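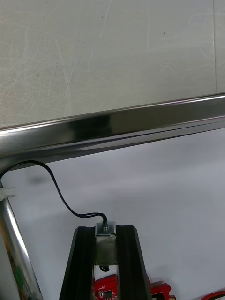

Scratched panel, shiny bar.

10/28/23

Session night. Oddur ran the Drindama campaign again, which means I spent four hours pretending to be a dwarf locksmith and one of those hours shopping for rope. We had 602 gold between us. Rope is cheap. The problem was Sólveig, whose cleric wanted to know if the rope had been made ethically.

We did get to the tower of Prukden in the end. There is a toll to cross the bridge, 100 gold a head, payable to a troll with a ledger. I suggested fighting him. Sólveig suggested a group discount. She rolled a 5 on persuasion, and the troll raised the price.

So we fought him. My dwarf missed twice, fell off the bridge, and was saved by the rope, so I've had to hear about the rope ever since. Oddur read out the treasure at the end in his solemn voice: 3597 copper pieces, loose, in a wet sack. I asked what that came to in gold. He said a little under 36, and that we would have to carry it.

My character sheet has been erased so many times since August that my hit points are now mostly a hole. Copied it all out fresh when I got home and found I'd been forgetting my shield bonus the whole time - every single fight. Haven't told Oddur. He'd want to go back and redo the wolves.

Next game is at Sólveig's in Randbridge. I'm on snacks.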